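The Last Wash-and-Fold on Carroll Street

Thursday, 6:40 in the morning, and Sena Quartey has already burned her thumb on the dryer door. Same spot as last week. She runs it under the cold tap and keeps talking.

"People think it's the washing. Washing is nothing. Washing is a button."

What she means is the folding. And the sorting, and the tags, and the man who swears he sent in seven socks. Her shop does wash-and-fold by the pound, the old way, brown paper and string, and on a normal day 200 pounds of other people's laundry goes over the counter. Mostly sheets. A lot of gym clothes. In November, blankets — everybody remembers their blankets at once.

There used to be three shops like hers on this stretch of Carroll. Bruditz closed first, sold the machines, kept the sign up for a year. Then the place by the bus stop, which never really had a name. Now it's Quartey's and a coin laundry with half the coins jammed.

Kwabena Sarpong ran the bus stop place. He works for Sena now, mornings only, and he doesn't seem to mind. Rent did it, he says. Then the water bill. One month it came to $2,385 and he sat in the car with it for a while before going in.

"I looked for the leak. Three days I looked. No leak. That was just the price."

So why does anybody still do this? Ask the customers and you get a different answer every time. Njål Bråten lives upstairs from the shop and has a washer of his own, a good one. Brings his stuff down anyway. He likes the paper. Iddrisu Owusu drives in from across the river becuase his mother used Sena's mother, and that was that. He once left a suit here for two years and it was still on the rail, bagged, when he came back for it.

The hotels are the real money, or were. Small places, twelve rooms, fourteen rooms. Most have gone over to Kevalix, the big plant out past the airport, pickup at midnight and back by noon. Sena can't match the price. She doesn't try. What she has left is a bed-and-breakfast, a barber and two nail salons, and the salons go through towels like you wouldn't beleive.

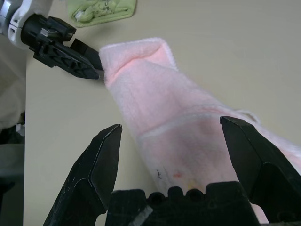 Towels get thirds. Long side in, long side in again, then over. Sena learned it from her mother, who learned it in a hospital basement, and she'll unfold a whole stack if the edges face the wrong way. Kwabena folded in halves for nineteen years at his own place. They've had words about it.

Nii Amegashie, the barber, says he can tell from the shelf which of them was on that morning. Thirds stack taller. Halves slide.

There's an offer on the building. There's always an offer on the building, but this one came with a letter and a phone number and Sena has called the number. She won't say what they told her. The lease runs another spring, maybe longer if the owner stays stubborn, and he's stubborn.

By nine the line is out the door, four bags deep. Somebody wants starch. Somebody has lost a ticket. Sena doesn't look up — she asks what color the bag was, goes in back, and comes out with it under her arm.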